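Hamwood Party Tablecloth Roll, 641 Inches of It: A Review

3 out of 5

I bought the Hamwood roll in December, when I was down to host the family lunch and had been told, by people who would not be washing anything, that we should "use proper linens." There were 17 of us coming. I own one proper linen, and it has a candle burn in it.

So, disposable. The Hamwood is a long roll of paper-backed table covering with a soft, slightly fuzzy top side, sold in ivory, forest and a red the box calls Cranberry Toast. I got the ivory. It comes in a carton with a slide cutter along one edge, the same idea as plastic wrap, and with the same attitude.

Let me start with the cutter. You pull out the length you want, pinch the corner, say something hopeful, and run the slider across. On the first pass mine cut beautifully for two thirds of the width and then chewed. On the second pass it chewed the whole way. By the third I had gone to get scissors, and the scissors were great. I would give the scissors five stars. The carton also promises "one-hand dispensing," which I suppose is true if your other hand, both knees and a brother-in-law are holding the box.

The covering itself is a good deal better than the thing it comes in. It lies flat in a minute or two if you roll it the wrong way first. It has enough weight to hang properly over the end of a table, and from a normal eating distance it passes for cloth. My uncle Gopinath Rajan, who once sent back a glass of water, rubbed it between two fingers and asked where I'd had it pressed. I told him a place downtown.

Spills: gravy sits on top long enough for you to finish your sentence and get a napkin. Red wine does not. Red wine goes in like it has a reservation. It didn't get through the backing to the table underneath, though, so full marks there, and a salad bowl parked over the spot did the rest. Candle wax peels off and takes the fuzz with it. Cranberry sauce I can't report on, as the children ate it all standing up in the kitchen.

I've since tried two others. The Pruvach roll is cheaper and thinner and makes a noise whenever anyone moves an elbow, so that grace sounded like a bag of chips. The Jendier sheets come precut, which solves the cutter problem, in a size that fits no table I've ever met. Relu Moldovan next door swears by the Kamel vinyl kind you wipe and reuse, and lent me his. It smelled of a new shower curtain and I gave it back with thanks.

Some people will tell you to tape the Hamwood down. Don't use regular tape — it lifts the top layer when you pull it off. Clips are fine on a table with an edge thin enough to take them. Outdoors I'd want weights as well, and possibly a different holiday. 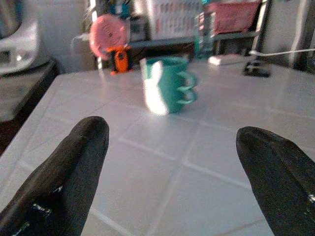

White tiled tabletop, no cover on.

What's left on my roll should do a birthday and a graduation, assuming the carton survives. The cardboard core has already started to poke out of one end, and I've put a rubber band around the whole business.

Would I buy it again? Yes, in ivory, and I'd throw out the cutter before it had a chance to speak. Take off one star for that and another for the wine. If Hamwood sold the same roll loose with a pair of cheap scissors in the bag, I'd be insufferable about it at every party from now until the next big lunch, which I have been told is also at my house.

Reviewed 17 March 2026
Found helpful by 13 readers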